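Material Culture, Unit 7: What Makes a Thing "Handmade"?
Course handout, revised Oct 30, 2022

Read this before the session. The textbook chapter on craft labels is assigned too, but I'd treat it with caution. It accepts most of what sellers say about themselves.

1. The word on the tag

"Handmade" sounds like a plain statement of fact. Try to say what fact. A potter who buys clay in bags, throws on an electric wheel and fires in a gas kiln is called a hand potter. A worker who feeds cloth through a sewing machine all day uses her hands every minute, and the shirt is called factory made. You can rescue the difference by talking about skill, or control, or the number of pieces made, but each of those is a separate claim and needs its own evidence.

Baskets are the standard hard case. You will often read that no machine can weave a true basket, so every basket is handmade. I have seen this repeated in museum leaflets, shop windows and at least 2 student essays per year, nearly always without a source. Even if we grant it, look at how little it gets us. It would mean that the cheapest bread basket in a discount store is as "handmade" as a signed piece, and then the word can't be doing the work the price tag wants from it.
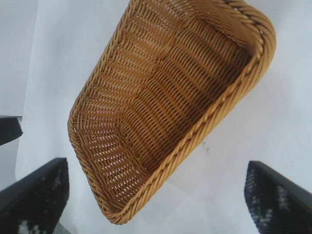
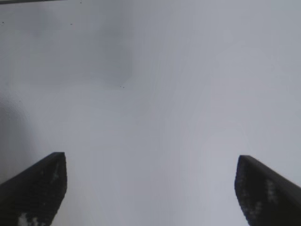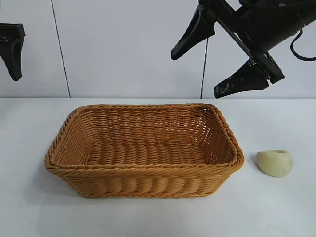 2. The Gestamia case

Gestamia is a home goods seller whose April catalog offered a line called Brumine. The text promised "the quiet knowledge of village hands." It gave no village, no workshop and no material beyond "natural-look fiber." Read that last phrase slowly. "Natural-look" tells you about a look. Most buyers will hear "natural" and stop there, and I find it hard to believe the writer didn't know that.

The catalog also said each piece takes 40 hours. It doesn't say whose hours, or whether drying, packing and shipping are in the total. A number with no method behind it should not move you, however exact it seems.

3. The Hajdu and Kadau workshops

These two are usually taught as a pair, Hajdu as the honest old shop and Kadau as the imitator. The evidence for that story is thin. It rests mostly on a ledger from Hajdu with 1349 entries, which is a fine source for what was sold and a poor one for how it was made. Several entries may be goods bought in from elsewhere and resold. Kadau left no ledger, and its bad name comes from people who competed with it. Be slow to repeat either verdict.

What we can say is modest. Both shops sold to the same towns. Both used forms that were already common. Whether a buyer at the time cared who had made the thing, we don't know, and the chapter's claim that they "prized authenticity" has no footnote.

4. Age and wear

Don't treat wear as proof of age. Rims get rubbed in a single season of hard use, and dealers have been known to help the process along. Color is no better. Fibers darken, but they are also dyed and varnished, and plastic strand has been sold in every shade of straw and honey for a long time. If a label gives a date, ask what it was dated from. "Style" is a common answer and a weak one.

5. For the session

Bring one product description that uses "handmade," "artisan" or "traditional." Cross out every word that could not be checked by anyone. Then write 30 words or fewer on what is left. If nothing is left, write that.

Please don't bring me a conclusion that craft is dead or that it is thriving. I can't mark either one.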